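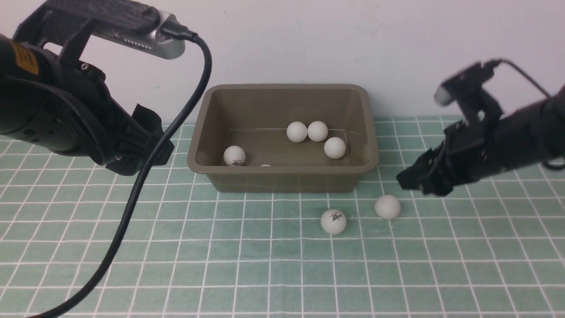

Cindness storage bin, medium, olive
Bought for the ping-pong balls. 3 months in.

I own more ping-pong balls than a person with no table should. They lived in a cereal bowl until the bowl was needed for cereal, at which point I spent an evening comparing plastic bins, a thing I once assumed happened only to other people.

The Cindness cost me $11 at Saludo, down from $15. The color is sold as olive. It's olive if you're feeling generous and brown if you've just come in from the sun, and in both cases it goes with nothing I own. My sister-in-law thought it was for compost.

As a bin, though, it's good. It's a plain rectangle with a rounded rim, so you can carry it with one hand hooked over the side and not come away with a groove in your fingers. The walls taper a little toward the bottom. That helps if you buy 2, because they nest, and hurts if you were hoping to line several up on a shelf with no gaps. I bought 2. The other one holds extension cords and we don't discuss it.

White balls show up nicely against the inside, so a quick look tells you whether the cat has been shopping. Drop one in from any height and it will bounce out again, but I can't take a star off for physics. Set them down gently and they stay put.

My complaints are small. The price sticker came off in eleven pieces and left its glue behind. There's no lid, and the Cindness lid sold separately costs nearly as much as the bin, which strikes me as a bold move for a flat piece of plastic. It also slides on a bare shelf when you reach in without looking. On a mat it behaves.

I had a Skudell bin before this, the clear kind, and it cracked at a corner the first winter in the garage. The Olten ones feel sturdier than either, but they have those molded handles that collect dust and I've got enough hobbies.

Four stars. It would be five in gray.

Posted 7 June 2025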